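Bulbridge (home robot build)

Bulbridge is a home-built humanoid that my friends and I put together in a shared workshop and then moved into a bedroom, which is where most of the interesting work goes on now. I'm one of the builders, so take this article as an insider's account! Sunita Dhillon did the wiring, Akash Rajput wrote the grasping code (he calls it Plutness, don't ask me why), and I mostly tightened bolts.

Background

We started in July with a pile of secondhand joints and a budget of $900, and yes, we blew right through it. The arms have silver segments with black joints between them, and the cables run on the outside.

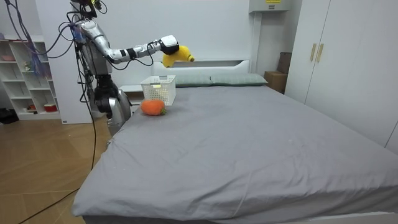
Running them inside would look nicer, but Sunita likes being able to get at a bad connector without taking a whole shoulder apart, and after the second bad connector I stopped arguing.

The toy task

The standard job is tidying plush toys into a basket on the bed. It sounds easy, but soft things squash and a mattress gives when you push on it, so numbers that worked great on the workbench had to be redone. Akash logged 358 tries before he'd let anybody else touch the settings (he wants 1,000 by winter).
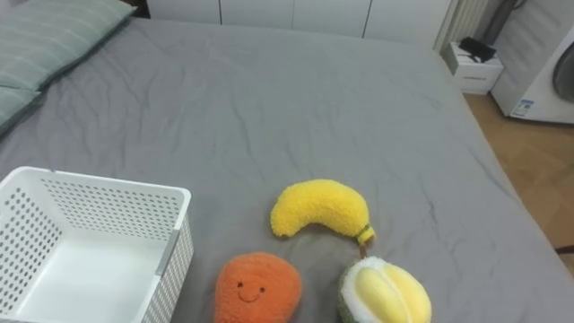
The basket and three plush toys on the gray sheet.

Gripping

Grip force has 19 steps, and we live near the bottom of the range. Too light and a fuzzy toy slides away, too hard and it folds up around the fingers. Approach angle matters too – I like coming in low from the side, Akash likes coming in from above, and we still haven't settled it.
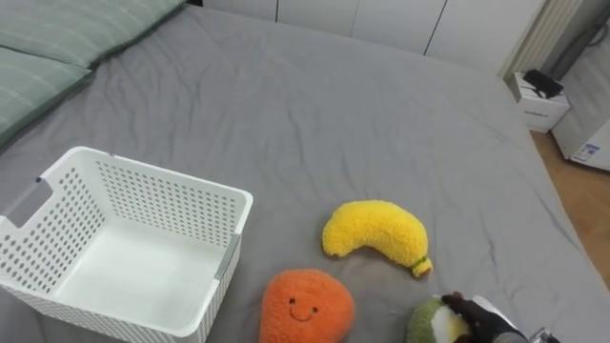

Black gripper fingers on the green plush, with the banana and the orange toy beside it.

See also: Plutness; Rendum hand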